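Findcombe Tenant Advice Project
Interim report to the Nevovier Fund
Prepared by Jihad Masri, project coordinator
Jun 22, 2021

Dear Ms. Osei,

Please find here our report for the first half of the grant. I follow the order of your form, but I put questions 4 and 5 together, as the answers are nearly the same.

1. Work done in the period

The advice desk opened in December, first by telephone only. Since spring we also meet people in person, two afternoons a week, in the library building in Darkstead. Until now we opened 791 cases. A case means one household with one problem, so a family which came back with a new problem is counted again. In the application we used the word "clients" and this made a confusion in our first figures. I have corrected it in the attached table.

The largest part of cases is about deposits that were not returned. After this come repairs, mostly heating and damp walls, and then notices to leave. We had expected more questions about rent increases. It is possible that they will come later in the year, when many leases in Findcombe are renewed.

69 cases were passed to a lawyer. We do not give legal representation and we explain this at the first call, but some people still are disappointed when they hear it. We now send a short letter after the call, in which it is written what we can do and what we cannot.

2. Staff and training

We have two part-time advisers and me. One adviser left in the winter and the position was empty for seven weeks, during which I took her calls. The reports from these weeks are less detailed and I ask for your understanding. The new adviser came to us from a housing office and needed very little introduction to the law, but more to our case software, Urban, that is not easy in the beginning. The search works only if the street name is spelled exactly as it was entered.

Both advisers finished the course on notices and time limits. The course on debt was moved by the organizer to autumn, and the fee for it stays in the budget line. 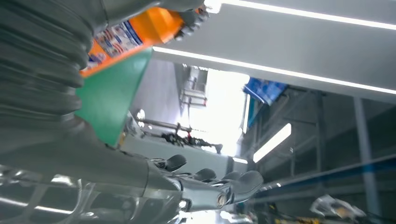
3. Printed guide

The guide for tenants was printed in 3,000 copies. It explains how to write to a landlord, which papers to keep, and how to make a list of damages on the day of moving in. It was written in English and then translated into four languages. The translation took longer than planned, because two of the translators did not agree how to say "security deposit" and we wanted to use the same word on every page.

Most copies are already given out, through the library, two clinics and the adult school. The clinics asked for more. The schools took fewer than we hoped, as they were closed to visitors for a long time and a box at the door is not the same as a person who gives you the guide in the hand. On page 6 there is a wrong telephone number for the city inspection office. We have put a sticker on the copies which we still had.

4 and 5. Difficulties and changes to the plan

The evening workshops were the weakest part. We planned 16 and held 11, all of them online. In some of them there were more people from other organizations than tenants. We would like to move the remaining workshops to Saturday morning and to hold them in Darkstead, where people already know the room. This does not change the total cost, but it moves a part of the money from "online tools" to "room and refreshments." I would need your written agreement for this.

A second difficulty is waiting time. When somebody leaves a message, we want to call back in two working days. In the months after the new year we often needed four. It is better now, but I do not want to promise that it stays so if the number of calls grows again.

6. Money

Spending is a little below the plan, mainly from the empty position and the course which was moved. We ask to carry this amount into the second half and to use it for extra hours at the desk in the autumn. The receipts are scanned and numbered in the same order as the table. Receipt 38 is missing and I have asked the printer for a copy.

7. Next steps

In the coming months we will correct the guide for a second printing, begin the Saturday workshops if you agree, and call again a part of the households to ask how their case ended. The questions for these calls are in Appendix B. If you wish to add a question, please send it to me before we start with the calls in the second week of July.

With kind regards,
Jihad Masri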